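Search notebooks
Enter a term
Go

Last updated November 22, 2019

Glaze adhesion, Conneely stoneware body, continued

Picked up from the July tiles. The Skorilik white is still crawling on the inside corners of the press-moulded dishes. Outside faces are fine at the same thickness. Birthe Bundgaard thinks it's dust left from fettling. I think the glaze is going on too thick in the corners and cracking as it dries, and the cracks open up in the firing.

Mixed a fresh 3000 g batch, same recipe, no gum. Sieved twice. Split it into two buckets and thinned the second with water until it ran off the stick in a steady stream.

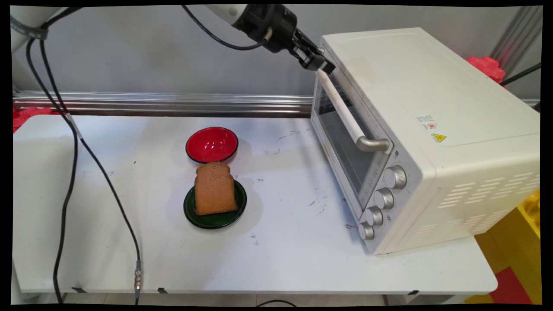 Set A: ten dishes, wiped with a damp sponge, dipped in the thick bucket. Set B: seven dishes, wiped the same way, dipped in the thin bucket. All 17 left on the rack overnight, then checked under the lamp. Hairline cracks in the corners of most of set A. None found in set B, though one dish had a bare patch at the foot where my thumb was. Rubbed the cracks down on half of set A and left the others alone.

Tiso kiln, shelf two, usual stoneware program. Shelf wash needs redoing at the back left. Cone pack placed beside dish 4. 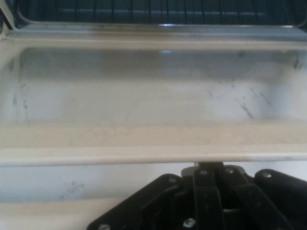

Notebook 10, p. 618

Unloaded at hand heat. Set B: no crawling, colour a bit thin on the rims, some of the iron showing through. Set A, rubbed: two with small crawls. Set A, not rubbed: all crawled, worst one back to bare clay along 10 mm of the corner.

So thickness first, dust second. Birthe wants an unwiped set in the thin bucket before she'll drop the dust idea. Fair enough.

To do: weigh a measured volume from both buckets. Ask Zyanya Varela if the Skesari clay can replace part of the kaolin. Relabel the thin bucket, the tape has come off.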